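Progress report: the Cluvisow community dance parties, year one

Hi all, and thanks for being so patient with me while I pulled this together. You gave us the money to put on free dance nights at the old Semano ballroom, so you should get to hear how they're going from the person who's been in the DJ booth for every one of them (me!).

Short version: we planned five parties for the season and we've done four. The last one is on the calendar for November and the room is already booked. Our biggest night so far was the spring one, with 127 people through the door, and I don't think I sat down from load-in until the lights came up. Our quietest was the one that landed on a holiday weekend. My fault, I picked the date.

Sound first, as that's where most of your money went. We rented from Issahaku for the first party and the system was fine, but the subs were way too much for that room. Semano has a low ceiling at the back and hard walls, and the bass just sat there like a fog. For the second party we dropped down to a smaller package, moved the speakers in closer to the dance floor, and turned the whole rig a little toward the windows. Huge difference! People could talk at the bar without yelling, and the floor still felt like a party. The smaller package is cheaper too, so we're under on that line and I'd love to talk about moving what's left over to lighting.

Speaking of lighting, we started with whatever was hanging in the ballroom already, which was one mirror ball and some very tired house lights. Since then I've been bringing my own uplights and a pair of moving heads, no charge to the grant. They look great but they're my working lights, and if I get booked for a wedding the same night we have a problem. I'd rather the series owned a basic set. I have a quote and I'll send it along separately. 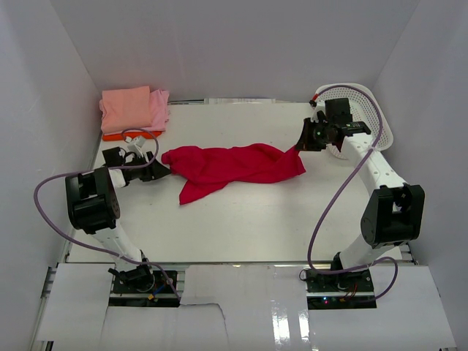
Do guests have to buy a ticket or sign up before they come?

Walking in is fine and it's always free. We do have a sign-up page, mostly so I can guess how many chairs and how much water to put out, but we haven't turned anybody away for skipping it.

The thing I'm happiest about is the early hour. The doors open at 6 and until 7 it's all ages, with line dances and the stuff everybody's aunt knows. I figured we'd get a few families and they'd clear out when the club set started. Well, a bunch of them stay! At the third party I had grandparents doing the slides right next to college kids, and I ended up pushing the house music back half an hour because the floor was so good I didn't want to touch it. So the running order has changed from what I wrote in the proposal. It's now an hour of all ages, then old school R&B and disco, then the club set, then a slow one to close.

We also had two guest performers, a salsa team and a drum group. The salsa team taught a quick lesson before they performed and that went over really well. The drum group was amazing and also extremely loud, and we had a polite call from the building next door. I've been over to apologize, and we agreed that live drums wrap up by 9 from now on. The recorded music hasn't been an issue for them.

Stuff that didn't work: the photo corner. We put it by the entrance and it jammed up the door all night, so I moved it upstairs, and then hardly anyone found it. I'm going to try it next to the coat rack in November and if that flops I'll drop it. The online playlist requests were also kind of a mess. I got a lot of the same three songs and a few I can't play with kids in the room. I've gone back to people just walking up to the booth, and I like that better anyway.

Publicity has been mostly flyers and the Hostis newsletter. The newsletter brings in way more people than I expected. I asked at the door at the last party and I kept hearing it over and over. Social posts seem to do better the day after, when folks are tagging themselves, so I've been putting up a quick thank-you post on Sunday with the next date in it.

What I need from you before the last party: an okay to move the leftover sound money over to lights, and an answer on whether you want a few minutes on the mic. I'd put you right before the disco set, when the room is full and everybody's still got their breath. The rental invoices are all in the shared folder, except for the drum group's, which I'm still waiting on. I'll drop it in there as soon as I get it.

Come dance with us in November if you can make it!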